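About Venside Windows & Siding

Venside is a window, siding and gutter company. Family sized, not a chain. We started out with one truck and a borrowed brake for bending trim coil, and for the first two years it was mostly gutters — gutters and whatever the gutter people asked us to look at while we were up there. Usually a rotten sill.

Now it's windows first. Replacement windows, full-frame and insert, vinyl and fiberglass. Wood if the house calls for it. Then siding, soffit and fascia, and yes still gutters. 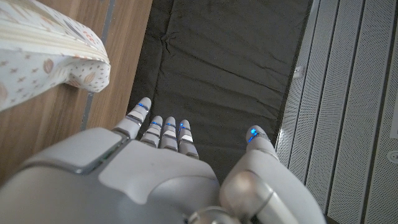
What we do

Replacement windows. Double hung, casement, sliders, picture windows, basement hoppers. We measure twice, once at the estimate and again before the order goes in. The second visit is done by the installer who'll be on your job.

Siding. Vinyl, fiber cement, some cedar. Repairs too. If hail got one side of the house we'll try to match it and if it can't be matched we tell you before you sign anything.

Trim and soffit. Aluminum wrap bent on site. Vented soffit where the attic needs it.

Gutters. Five and six inch seamless. Guards if you want them, we don't push them.

Things we don't do: roofs, decks, kitchens. We get asked every week. Call and we'll give you a name.

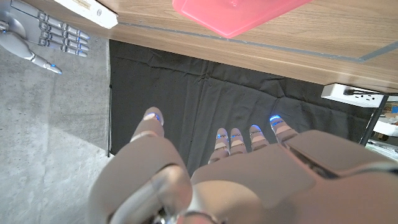

Who you'll deal with

Eamon Horgan started the company and still does most of the estimates on the north side of town. Mayu Morikawa runs scheduling, so if your crew is going to be late because of rain it's her you'll hear from. Early, too — she texts at 6:30. Mudassar Shaikh is lead installer on windows. Sinéad McGrath has the siding crews and does the final walk around on every siding job, ladder and all.

Estimates are free and they take an hour, sometimes less. No two-hour kitchen table pitch. You get a written price per opening, with the glass package, the color, the hardware and the trim on seperate lines. The price holds for 24 days. If you want to drop the bathroom window and do it next year, cross it out and send it back, the rest stays the same.

Deposit is due when the order goes in, balance when you've walked the job with us and the punch list is done. We take checks and cards.
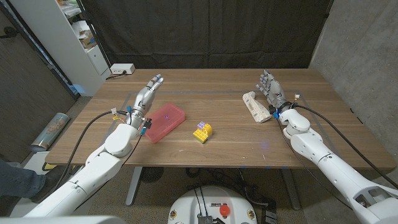 Lead time depends on the factory. Standard white vinyl comes quickest. Custom colors and anything with an odd shape, add a few weeks. January is slow for us so if you don't mind a cold morning it's a good time to get on the calender. We do one opening at a time in winter, old window out and new one in before we touch the next, and the door to that room stays shut.

Older houses are a big part of our work. Weight pockets that were never insulated, sills out of level, storms painted shut. We fill the pockets, shim to level and foam with the low expansion stuff so the frame doesn't bow. If your house was built before 1978 we follow the lead-safe rules, plastic down inside and out, and you get the pamphlet at the estimate. Please read it.

Old windows go on the truck with us the same day. Old siding goes in a dumpster, which we order. It sits on boards so your driveway doesn't get chewed up.

Warranty

Manufacturer covers the glass and frame, terms are in your packet. We cover our labor seperately. Caulk joint opens up, sash rubs, lock won't line up after the house settles — call us. Keep the sticker that's on the head jamb if you can stand it, it has the order number and it saves a lot of digging.

What customers tell us

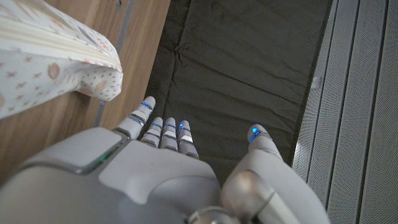
Bríd Ó Briain wrote that she'd had three quotes and ours wasn't the lowest, "but it was the only one where I could tell what I was paying for. The back bedroom used to whistle when the wind came from the west. Crew found the gap under the old stool and filled it. They were swept up and gone by four."

Where to find us

Showroom is at 2657 Prindilum Road in Coughlan, next to the tile place. Parking in back. Sample windows you can open and shut, plus corner cuts so you can see the inside of the frame. Siding colors are on the big boards, take one outside and look at it in daylight before you pick.

Open weekdays 8 to 5, late on Wednesday. Saturdays by appointment, ask for Mayu.

We work all over Coughlan and out to Zaria. Further than that, ask.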